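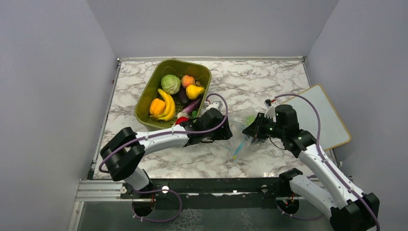 Does a peach know it's been picked? A reader from Prirnley wrote in to ask us that, and added that her whole class had argued about it right through lunch. What a brilliant thing to argue about! The short answer is that a peach doesn't know anything, because it has no brain. But it doesn't stop living when it leaves the tree, and that's where things get really interesting.

Fruit and veggies breathe!

Well, sort of. They don't have lungs or noses. What they do is take in oxygen from the air and use it to break down the sugars they've stored up, and they let out carbon dioxide, water and a little bit of heat. Scientists call this respiration. Your own cells are doing it right now while you read this.

A growing plant can make more sugar whenever the sun shines on its leaves. A picked peach can't. It has only what it took with it, a bit like a camper with one backpack of food. Once the sugars and water run low, the fruit goes wrinkly and soft.

Some plants use up their backpack faster than others. Peas, sweet corn and asparagus race through theirs, and that's why corn tastes sweetest on the day it's picked. Onions and potatoes are slowpokes. Cabbages are pretty slow too, and a firm one can last for weeks in the fridge.

The secret gas

Here comes my favourite part. Some fruits make a gas called ethylene (say it ETH-uh-leen). You can't see it, and there's so little of it that you won't smell it either, but fruit can sense it. Ethylene is like a message that says "time to ripen!" The fruit turns softer and sweeter, often changes colour, and starts making even more ethylene, so the message gets louder and louder.

Peaches, bananas, apples, pears, avocados and tomatoes all do this. Strawberries, grapes, lemons and cherries hardly do it at all. If you pick a strawberry while it's white, it won't get any sweeter, no matter how nicely you ask it.

Ethylene drifts about, so one fruit can pass the message to its neighbours. It can even bother vegetables — cabbage leaves may turn yellow and drop off if they're stored for a long time near lots of ripening apples.

What does cold do?

Cold slows respiration down. It also slows down the moulds and bacteria that would love to eat your lunch before you do. But cold isn't good for everything! Bananas come from warm places, and their skins go brown in the fridge. A hard peach is happier on the bench until it smells sweet and gives a little when you press it gently. After that, into the fridge it goes.

Try it: the banana bag race

You will need:
4 green bananas, as alike as you can find
1 ripe apple
2 paper bags
A pencil and some paper

1. Put two bananas in the first bag with the apple.
2. Put the other two bananas in the second bag by themselves.
3. Fold the tops over and leave both bags on the bench, out of the sun.
4. Peek in once a day and draw what you see. Use coloured pencils if you've got them!

Which pair do you think will turn yellow first? Write down your guess before you start. And if the bananas get very spotty, they're perfect for banana bread.

Words to keep

Respiration: how living things get energy out of food.
Ethylene: a gas that tells some fruits to ripen.
Mould: a fuzzy living thing that feeds on old food.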